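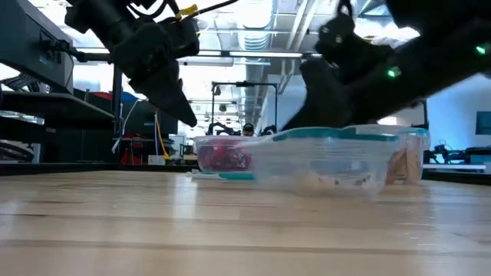
4. Internal search at the Westberg sites

4.1 Background to the search study

The intranet examined in this section had been in use at Westberg for several years before the present work began. It combined a news area, a staff directory, a set of team sites and a document store, each with its own editors and its own rules for naming files. A single search box, served by the Julix engine, was placed at the head of every page. Earlier sections dealt with the publishing model and with the way page owners were appointed. The present section is limited to search: what staff typed, what they were shown, and what was changed in the index during the trial.

Complaints about search had been recorded in two internal surveys. The comments were short and mostly of one type: the respondent knew that a document existed, had seen it before, and could not get back to it. Gwilliam's working note on the first survey makes a distinction that is kept here. A known-item search is one in which the user has a particular page or file in mind. A topic search is one in which the user wants whatever the organisation holds on a subject. The two place different demands on ranking, and a change that helps one may harm the other.

4.2 Query sample

Query logs were exported by the Julix administrator with user names removed. The export kept the query text, the time of the query, the position of any result opened, and a session key that expired at midnight. From this export a sample of 2000 queries was drawn at random. Queries made up only of punctuation and those entered by the monitoring account were discarded before sampling.

Each query was coded separately by Ffion Gwilliam and Réjean Landry using the scheme in the appendix. Where the coders disagreed, the query was read again alongside the rest of its session and a joint code was given. Most disagreements concerned single-word queries such as "travel" or "pension", which may stand for a form, a policy or a person's team. Where the session offered no help, these were coded as topic searches. This rule will tend to understate the share of known-item searches, and the results should be read with that in mind.

Queries containing personal names were coded as directory lookups and set aside. They were answered by a separate index and were not affected by the trial.

4.3 State of the index before the trial

The crawl covered all the team sites, including those whose owners had left. No page was removed from the index unless it was deleted from its site, and deletion was rare. Superseded versions of policies were commonly stored beside current ones, with the version marked in the file name and nowhere else. As Julix gave considerable weight to words in titles, an old file with a plain title was often placed above a current one with a longer title.

Three further faults were noted. Page descriptions had been filled in automatically from the first line of text, so many results carried the same greeting or navigation label as their summary. The synonym list had not been altered after installation and contained no local terms. Finally, attachments were indexed apart from the pages that held them, and a reader who opened an attachment from the results had no link back to its page.

4.4 Changes made

The trial began in June and was run on the live system. The changes were introduced in two stages so that their effects could be told apart.

In the first stage, pages without a named owner were taken out of the main index and placed in an archive index, which could still be searched by ticking a box. Files in the policy library were given a status field with the values current, replaced and draft, and only current files were returned by default. The status was set by hand by the owner of each file. No attempt was made to infer it from the date, as several policies in force were older than the drafts meant to replace them.

In the second stage, a synonym list was drawn up from the query sample. A term was admitted if it appeared in the sample in a form not used in the titles of the pages opened. Abbreviations made up the larger part of the list. A small number of promoted results was also set up, with up to 5 allowed for any one query. Each promoted result was given an expiry date and an owner, and lapsed unless renewed.

The Rinderance add-on, which re-orders results according to the department of the user, was switched off for the whole of the trial. It had been found during preparation that two members of staff entering the same query could receive quite different first pages, and this would have made the click positions hard to compare.

4.5 Measures

The main measure was the position of the last result opened in a session, on the assumption that a user stops once a suitable item has been reached. The assumption is weak for topic searches, where several items may be opened and all be of use, and it fails where the user gives up. Sessions in which no result was opened were therefore reported separately. They were not treated as failures as a matter of course, since a telephone extension or an opening time could be read from the summary without opening the page.

A second measure was the reformulation rate, taken as the share of sessions in which a query was followed by another sharing at least one word with it. Corrections of spelling were left out of this count.

4.6 Limits of the design

There was no control group. Staff could not be divided between two versions of the index without separate installations, and the licence did not provide for this. Seasonal effects are therefore mixed with the effects of the changes, in particular at the start of the leave period, when queries about absence forms rise. The logs were also silent on documents reached by bookmark or by asking a colleague, both of which were mentioned in the surveys.

The coding scheme and the synonym list are given in the form in which they stood on September 13, 2026. Later amendments by the site editors are not covered.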